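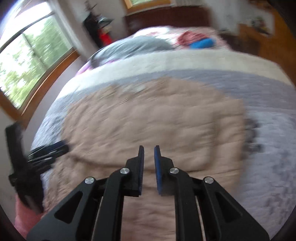 The first question in planning a collection is what one example should contain. For this course, one example is one attempt at one task, from the moment the hand starts to move until the object is released. It includes the video from the wrist camera, the opening of the fingers and the path of the tool in space. Soft things are harder to record than cups or boxes. A quilted blanket with wrinkles over its whole surface has no fixed shape, so two attempts which look the same to the person may look very different to the model. Also notice how the blanket is blurred while the two blue grip pads stay easy to find. When the tool moves fast, the cloth loses its detail first, and the stitching is what the model needs to find a fold.

Unit 5. Collecting demonstrations in homes
Course handout, Lemholm

1. Before recording

Write the task in one sentence which a stranger could follow. "Make the bed" is too wide. "Take the near edge of the top blanket and pull it to the pillows" is good. In the Pretville set, the instructions were too wide, and 271 attempts had to be sorted again by hand.

Check that the lens is clean and that both fingers close fully. Record one short calibration clip in every new room, also if the room looks similar to the last one.

2. During recording

– Move at about half of your normal speed.
– Keep the fingertips in view the whole time.
– Begin from a different place for each attempt.
– Do not tidy the room between attempts. Pillows, clothes and plants are part of the data.

We use cookies to remember your settings and to measure visits. By continuing to use this site you accept our cookie policy. Accept | Manage settings

If a grasp fails, do not stop. Open the fingers, go back a little and try again in the same clip. Students often delete these clips and we lose useful material, as the model must also learn how a person recovers from a mistake.

3. How many examples

The Hayes exercise uses 80 attempts for each task. It is enough to train a small policy in one bedroom, but the policy becomes weak when the bedding or the daylight changes. For the Arotska exercise we combine all groups and reach up to 2,000 attempts. When you have time for more, prefer a new home to more clips in the same home.

4. Labels

Give each clip the task sentence, a room code and one result: done, partly done or failed. Decide the result from the last second of the video, and do not use your memory of the attempt. Two students label the same clips separately and then compare. If they disagree, the task sentence usually needs to be corrected first.

For the next unit, bring your task sentence and three clips, one of them with a failed grasp.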